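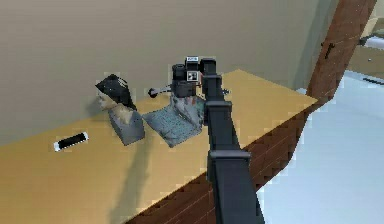 Adjoa Dramani
Contributing editor, Bicycle Encyclopedia

Aug 31, 2021

Search articles Enter a term Go

Coaster brake

A coaster brake, also called a back-pedal brake or foot brake, is a bicycle brake built into the rear hub and worked by turning the pedals backward. It is one of the loveliest bits of engineering on any bike: a drive, a freewheel and a brake, all packed into a shell not much bigger than a soup can, with no levers and no cable to rust.

How it works

Inside the hub sits a driver, which is screwed to the sprocket and has a coarse spiral thread on its inner end. A cone-shaped clutch rides on that thread. Pedal forward and the thread pulls the clutch tight against the hub shell, so the wheel turns. Stop pedaling and the clutch loosens its grip, letting the bike coast. Pedal backward and the clutch travels the other way, into the brake, where it spreads a set of metal shoes against the inside of the shell. One moving part does all three jobs!

A reaction arm, clamped to the left chainstay, keeps the brake from spinning with the wheel. If its clamp is loose or missing, the axle can turn in the frame and the brake can fail, so the arm gets checked every time the rear wheel comes off.

Designs

Most hubs use either shoes or a split cylinder that expands as the clutch is forced into it. The Wedurholm pattern has four shoes, and riders love it for its smooth, gradual bite. The Tsikata hub has a one-piece cylinder that is easier to put back together but grabs harder in the last part of the pedal stroke. Nirel hubs add a two-speed gear shifted by a quick kick backward, a real delight on a city bike, though it takes a few rides to learn how far to kick before the brake comes on.

Care

Coaster brakes run happily for years in rain, salt and mud. They do need heat-resistant grease, and plenty of it, as the shoes are meant to work in a greased shell. Hub restorer Teemu Peltonen recommends fresh grease every 3,000 miles, and sooner on hilly routes. Long descents are the weak point. The heat has nowhere to go, the grease thins and smokes, and braking power drops.

Limits

The brake works only on the rear wheel, so stopping distances are longer than with a good front brake. It also depends completely on the chain: if the chain breaks or comes off, the brake is gone. For both reasons a separate front brake is well worth fitting. The pedals can't be spun backward to set up for a start, either, and new riders usually learn to stop with one foot already in the right place.

Related articles
Drum brake
Freewheel
Hub gear
Netix roller brake
Reaction arm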